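Wonuna

The bag said complete food for adult dogs of all breeds. Fletcher Treloar read it twice in the shop and once more in the car, because Wonuna was looking at him from the passenger seat and he wanted to be sure.

Gittins had sold him the 12-kilo bag and thrown in a tub of dried fish skins. She would come round to it, they said at the till. Lurchers were like that. He had paid with the last of the money from Killesgate, where he had packed boxes for 113 nights and then been told not to come back.

At home he filled the bowl and put it by the back door. Wonuna sniffed it, walked round it and lay down on the mat with her back to him.

"Suit yourself," he said.

He went upstairs and put the washing away. When he came down the bowl was still full.
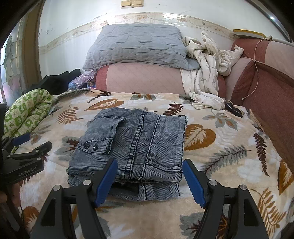

2. Bomarska

His mother had fed every dog they ever had on Bomarska, which came in a brown paper sack and smelled of barley. The shop in the village stopped stocking it the year she died. Fletcher found the number on an old feed bill in the dresser, 2515, with a code in front that no longer worked. He tried it with the new code and a woman answered on the second ring.

She said they still made it, but only in June and only for people who asked. He said he was asking. She wanted to know the dog's weight and what she was eating now.

"Nothing," said Fletcher. "She had a fish skin last night. She buried the other one."

The woman said she could do him a small sack for 42 pounds, delivered. It was more than he had meant to spend. He looked at Wonuna, who had got up to drink and was dripping on the lino, and read out the numbers on his card.

For two days he gave her boiled rice and chicken from the freezer. She ate the chicken. On the second evening he took her along the old railway as far as the bridge, and she trotted ahead with her nose down and came back every time he whistled – she had never done that before. He broke a fish skin in half and held it out. She took it from his hand and ate it standing up.

The sack came early, while he was making the bed. He carried it through to the kitchen, cut the string and weighed out 600 grams, then thought better of it and tipped half back. Wonuna put her whole face in the bowl.

He rang the number again to tell them. 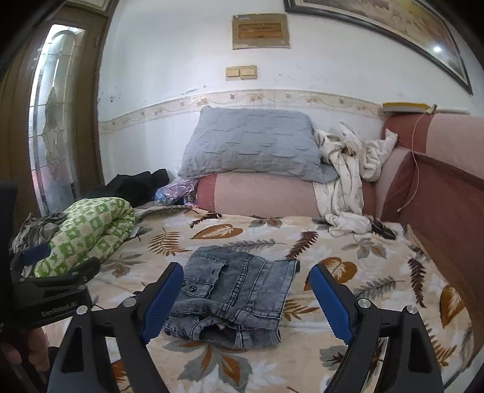
They all do that, the woman told him, and he was to keep her on small meals for a week, morning and night, and not let her talk him into a third.

Fletcher wrote it on the back of the feed bill. Wonuna had finished and was pushing the empty bowl along the skirting board towards his feet.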